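The Second Arm

The money for the year was 865 dollars in small parts and one large line marked Equipment, which could be spent once. I had written the large line myself. It said "second arm" and then a question mark.

Jadbridge sold tableware to schools and summer camps, all of it plastic, all of it bright. My job was planning. When a customer sent back a mixed crate, somebody at a bench took the bowls out, sorted them by color and size, and nested them again. We had one red arm on a bench in the back room learning to do the same thing, and the owners wanted to know by Monday whether it should have company.

I went in on Saturday, January 5, 2019, when the building was quiet and the heat was off in the offices. I brought a thermos and three quotes.

Trundine wanted the most. Their quote ran to four pages and included training, which we had already paid for once and hadn't used. Forsberg was cheaper and wanted half up front. The third was from Grokska, and it was for a used arm with no gripper. I had read that one twice before I noticed there was no gripper.

I put the quotes on a stool and started the run. The green cloth was on the bench, as it had been since the fall, and the bowls were spread out over it. The program was the one we called mixed crate.

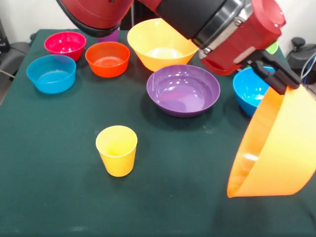 What does a second arm cost after you have bought it?

The gripper, the mounting, the wiring, the service plan, and the hours of whoever has to stand next to it for the first few months. At Jadbridge I put that at a third of the price again, and I would not sign for the arm until that third was in the budget too.

I had learned this from the first one. The first one had come in May, on a pallet, and the invoice had been exactly what we expected. Then came the invoices for the things that made it useful. There were 401 dollars for cable. There was a charge for a man to drive out and tell us the floor was not level, and another for him to come back when it was.

So I made a new sheet. On the left I wrote the price from each quote, and on the right I wrote everything that was not in the quote. For Trundine the right side was short. For Forsberg it was longer. For Grokska it went to the bottom of the page and I had to turn the paper over.

The arm kept working while I wrote. It had a sound I had stopped hearing during the week – a low hum and then a small click. With the offices empty I heard all of it. I thought about two of them in there, and where the second bench would go. It would have to go where the packing table was. The packing table would have to go in the hall, and the hall was a fire exit.

I hadn't put that in either column. I added it on the right, under all three names, and left the amount blank.

Then I looked up the order book. The year before, we had taken back 103 mixed crates. I had been carrying a bigger number in my head, maybe because each crate made such a mess when it came in. I divided the crates by the weeks, and it came to a little under two a week. One arm could do two crates a week and stand still the rest of the time. A person could do two crates before lunch.

I drank what was in the thermos. I had wanted the second arm. I had told my sister about it at Thanksgiving, and I had picked the bench out of a catalog.

The run was still going. I pulled the stool closer and watched for a while without writing anything down.

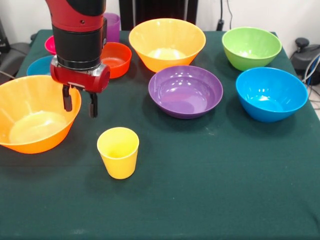
Monday

The owners had the sheet in front of them when I came in. They had read the front and not the back, so I asked them to turn it over.

"There's no price next to the fire exit," one of them said.

"I don't have one," I said. "I'd have to ask the city."

They wanted to know what I would do with the money. I said I would buy a spare gripper for the arm we had, pay for one more year of service, and hold the rest until we had counted crates through the summer. If we got to four a week, I would bring the quotes back. Forsberg had said theirs was good for six months, and I thought they would stretch it.

The other owner asked if the arm had done all right on Saturday. I said I had been there mostly for the arithmetic.

They signed for the gripper. I went back to my desk, crossed out "second arm" and left the question mark where it was. After that I called Grokska to ask what they charged for just the gripper, and they put me on hold.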